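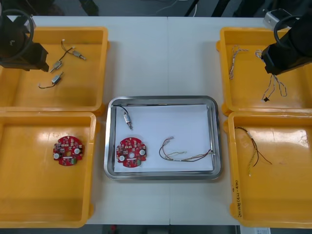 Yellow bins on a white table, steel tray in the center.

The Jutard door chime hummed for 12 days before I traced it. The bell wire shared 30 feet of conduit with the mains – a bad idea.

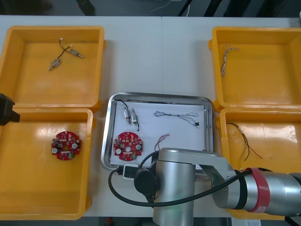

Arel commented that a shielded cable would have fixed it without moving anything. Maybe, if one end is grounded.

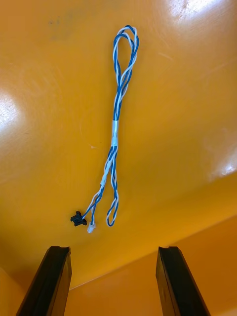
I kept plain bell wire and moved it to its own run. Both conductors should pick up the same noise, so they need a tight, regular twist, like the blue and white pair against the yellow. The hum is gone.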